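Marble pattern table, green and white: how do you clean yours?
Home and Kitchen > Surfaces

ritva_n
Jul 9, 2025
Hello all. In May I changed my old coffee table for one with a green and white marble pattern, dark green veins and some mustard yellow. The seller, Anselmo Valcárcel from the Testala shop, told me only "wipe it with water". I do not know if it is real stone. I paid 400 for it, so I am careful.
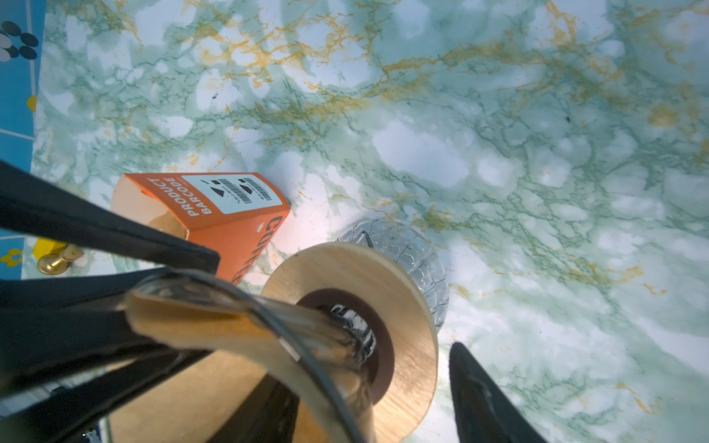

My question is about coffee. I keep an orange coffee box and a clear piece of glassware on it, and I am afraid of rings. Is a coaster enough, or must I put a sealer also? Nillari sells one in 500 ml bottles.
Ritva Niskanen

bulside_tom
If it is stone, seal it. Coffee goes into marble very quickly. I did mine with 2 coats.

ritva_n
Thank you. And if it is not stone?

cunha77
Then please do not seal it! The sealer stays on top and becomes sticky. I made this mistake on a printed table and spent a whole evening with a cloth.

bulside_tom
I don't agree, a thin coat does no harm if you wipe off the rest after ten minutes.

cunha77
It did harm on mine. Ritva, look at the underside first. If the veins do not continue on the edge, it is probably a print. A drop of water in a hidden corner also helps, stone will often go darker there.

ritva_n
The underside is painted, so I can see nothing. I will try the drop of water tonight.

mopandbucket
Whatever it is, no vinegar and no lemon. Put a cloth under the cups as well, glass can scratch if there is sugar under it.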